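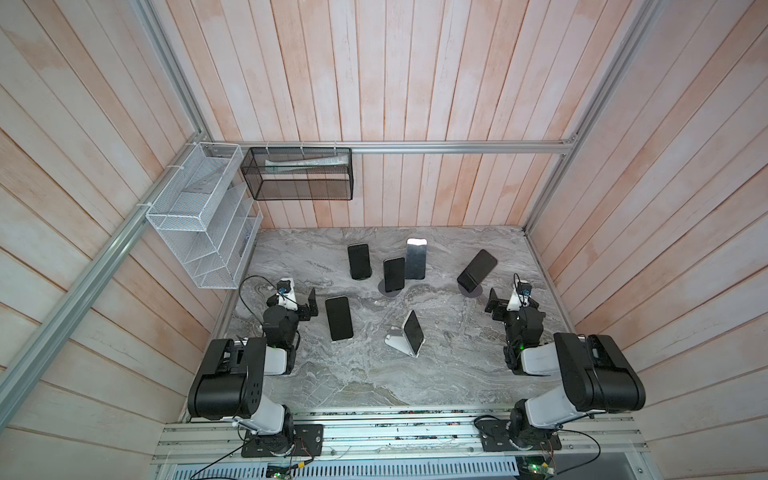
Both arms on the front rail, phones and stands out on the marble-pattern top.

Fillo notebook - Sterlow workshop, back bench
January

Started at 9 in the morning, finished after lunch. Main job was getting the left arm to agree with the right one again after the front rail was taken off and put back.

The front rail had crept. Both arms bolt onto it, so when it moves they move together and the error doesn't show up in any comparison between the two. It only shows against something fixed to the enclosure. Measured from the back rail this time and found the left end sitting further forward than the right. Slackened the bolts, squared it up, tightened from the middle outwards. Base centres are now 410 mm apart, measured at the mounting plates. Please don't use the older number pencilled inside the cupboard door, it belongs to the narrow rail.

Washers on the left plate were a mixed lot. Replaced them with a matching set from the Vieira tin. There are enough left for one more plate.

Cables
The left arm's wrist cable makes a big loop off to the left. It clears the wire organiser with the arm forward but I don't like how near it gets when the forearm comes back and rotates. For now the left wrist is limited in the config and the limit has a comment next to it. A shorter cable would be better. A clip halfway down the forearm might do, though last time we tried a clip it worked its way along until it was no use.

The organiser is zip-tied to the rail and stays where it is. If it ever does come off, the left arm's keep-out box needs redrawing as well. It is drawn too big as it stands, and I have left it that way.

Phones and stands
The task is the same as before the rail came off: take a phone that is lying flat, lift it by the long edges, set it on a stand, let go, back away. Then the reverse. The phones are all dead ones from the repair drawer, so scratches don't matter and nothing gets switched on.

The trouble is that the stands are all different. The folding ones have a lip at the front that the phone has to drop behind. The round-based ones have a hinge, and if the hinge is slack the backplate tips when the phone touches it and the phone goes in crooked. Nipped up the hinge on all the ones that have a knob. The white folding stand is the easiest target of the lot. The rubber pad on it holds the phone wherever it lands, and it forgives a bad angle.

Tried the Flornaton routine first with the approach height it came with. Too low for the round-based stands. The lower finger brushed the base before the phone was over the lip. Raised the approach and slowed the last part of the move. After that the runs went:

Left arm, flat phone to folding stand: fine every time
Left arm, flat phone to round-based stand: fine apart from one, phone landed on the lip and slid off forwards
Right arm, flat phone to folding stand: fine
Right arm, flat phone to round-based stand: two bad, both with the backplate leaning too far back
Handing a phone from left to right: not tried, see list

Total logged is 286 runs, counting the ones from before the rail was moved. I have put a marker in the log where the rail changed. Anything before the marker should be left out when comparing positions, but it is still good for grip force.

Grip
Backed the closing force off a notch. On the thicker phones the fingers were twisting the phone slightly as they closed, and it then came off the top at an angle. Less force and a slower close cured most of it. The thin ones still need the old setting or they slip during the lift. That means two settings, chosen by hand for the moment.

Wrist cameras
Both come up on the first try now. The veining in the table top is a nuisance. There are dark bands in it, and a phone lying with its black screen up can lose an edge against one. The coloured frames help, the black ones are worst. I considered covering the top with plain card and decided against it, partly because the card would lift at the corners and partly because the stands sit very nicely on the bare surface. Lamp position makes more difference than I had expected. Reflections in the glass move about with the wrist, and the edge finder sometimes follows the reflection.

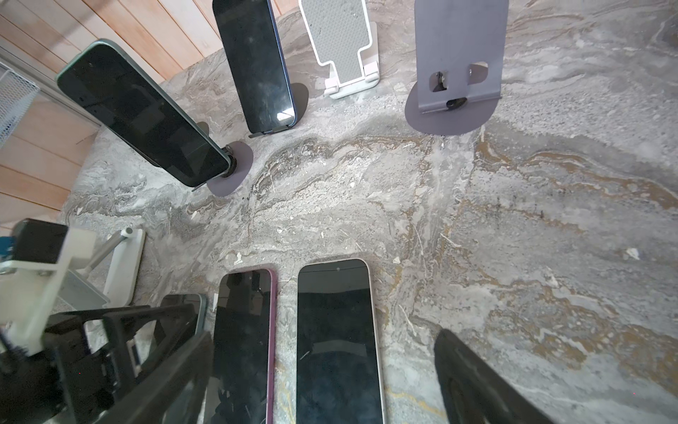
Still to do
- Sweep the top and the front rail before each session. Bits of grit under a flat phone make it rock when the fingers close.
- Check the front rail against the back rail again after a week of use.
- Shorter wrist cable for the left arm, or a clip that stays put.
- Try the metal stand with the cut-out backplate on its own, both arms, knob done up tight.
- Hand-over from left to right, slow, with the force on the low setting.
- Make the grip setting follow phone thickness so it doesn't need choosing by hand.
- Order more washers from Vieira.

Power off at the wall when I left, both arms parked forward.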